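Messide Television: Subscriber Support Log
Status: Closed, monitoring
Category: Channel transfer, loss of service
Assigned to: Alun Bowen, Broadcast Operations

Summary of fault

Following the transfer of the Mac an tSaoi channels to the Messide platform in August, a number of subscribers reported that the channels appeared in the programme guide but could not be viewed. The on-screen message stated that the channel was not included in the customer's package. The accounts concerned had been correctly billed for the channels and the entitlement was shown as active on our own records.

Initial checks

The support desk confirmed that the fault was confined to receivers that had been in standby when the new channel list was issued. Receivers in full use at the time took the list without difficulty. Signal strength and quality were within the normal range at every address checked, and no fault was found with dishes, cabling or wall sockets. Engineers' visits booked before this was established have been cancelled and the customers informed.

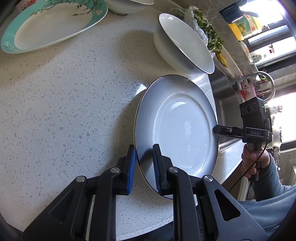

Entitlement messages for the transferred channels are sent under a new supplier code, and the affected receivers were still looking for the old one. Customers were first advised to restart the receiver from the menu, but this does not clear the stored code. The receiver must be disconnected from the mains. Several callers understood the word "dish" in our recorded message to mean that they should go outside and adjust the satellite dish. The message has been reworded, and callers may be assured that the only dish they need handle this evening is a white dinner plate with a thin dark band round the rim, or whatever they keep in the kitchen. The satellite dish should be left alone.

Procedure issued to the support desk

1. Confirm the account holder's name and the number on the viewing card.
2. Ask the customer to tune to channel 900, the information channel. If it can be viewed, the receiver is taking a signal and the procedure may continue.
3. Ask the customer to switch the receiver off at the mains and leave it off for 2 minutes.
4. Send the entitlement message from the account screen while the receiver is off.
5. Ask the customer to switch on, return to channel 900 and leave the receiver there until the card number is displayed.
6. If the channels are still unavailable, send the message once more and refer the ticket to Broadcast Operations. It should not be sent a third time, as repeated messages may suspend the card.

Update from Broadcast Operations

The old supplier code was reinstated alongside the new one at 14:20. Both codes will be carried until the next receiver software release. The desk reports that roughly 95 per cent of open tickets were cleared without further contact from the customer. The remainder concern older receivers, for which replacement cards have been ordered.

Customers who lost access to a paid channel will receive a credit on their next bill. No claim need be made. Recordings set before the transfer remain in the planner but will not start, and must be set again from the programme guide. 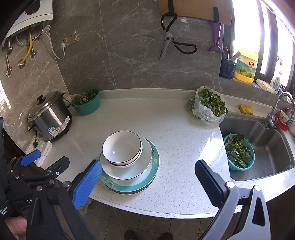 Will recordings already stored on the receiver be lost when it is switched off at the mains?
Stored recordings are kept on the receiver's disc and are not affected. A recording in progress will stop, and customers should wait until it has finished before they begin.

Closing note

Ticket closed by A. Bowen. Further reports of the same on-screen message should be added to this ticket and should not be logged separately. Reports of picture break-up or loss of sound belong to the general reception queue.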